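Guerra Tennis Club -- court and venue inspection before the April open
Checked by: Simone Dantas
Countersigned: Reinhold Ackermann, tournament referee
Covers: show court, outside courts, players' area, spectator seating

Marks used: OK / ACTION / NOT CHECKED

1. Playing surface, show court
Clay depth even from baseline to service line -- OK
Lines fixed and flush -- ACTION
Comment: The far baseline has lifted at the left corner and two nails are standing proud. Re-seat before anyone practises on it. The near baseline was done last month and is holding.

2. Playing surface, outside courts
Clay depth -- OK
Drainage channels clear -- ACTION
Comment: Court 4 channel is full of leaves and clay along the whole of the back fence. Dig out by hand. The pressure washer pushed it all into the sump last year and we had standing water behind the umpire's chair.

3. Nets and posts
Posts firm in sockets -- OK
Winder handles removable -- ACTION
Comment: The handle on court 2 is seized in place and sticks out at knee height on the side where the ball kids crouch. Free it or swap the post. Centre straps all measured and correct.

4. Umpire's chairs
Steps and handrail -- OK
Feet level, chair does not rock -- OK
Parasol bracket -- ACTION
Comment: The Doltier chair on the show court has a cracked bracket. No parasol to be fitted until it is replaced. The older Stulter chairs are stiff to fold but sound.

5. Run-off and back fences
Run-off clear of benches, bins and rollers -- ACTION
Windbreak ties -- OK
Comment: Drag mats were leaning on the fence behind court 3. Hang them on the hooks outside the gate after each use, including between matches.

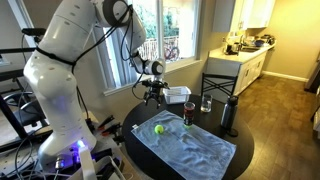
White arm and black gripper over the round table.

6. Players' area
Floor clean and free of trip hazards -- OK
First aid box in date -- ACTION
Comment: Eye wash is past its date. Ice machine works but is slow to fill, so start it the night before.

7. Spectator seating
Bolts on temporary stand -- OK
Gangways marked -- ACTION
Barrier at top row -- OK
Comment: Capacity stays at 2000 for the week. The request to go up to 3000 for the final was turned down, as the east exit is too narrow. Yellow edging on the lower steps has worn off and needs repainting.

8. Lighting
Floodlights, show court -- OK
Floodlights, outside courts -- NOT CHECKED
Comment: Still light when I finished. Reinhold will look at these after the evening session.

All ACTION items to be closed before qualifying players arrive to practise. Items 1 and 3 first. Initial each one on the sheet in the referee's office when it is done.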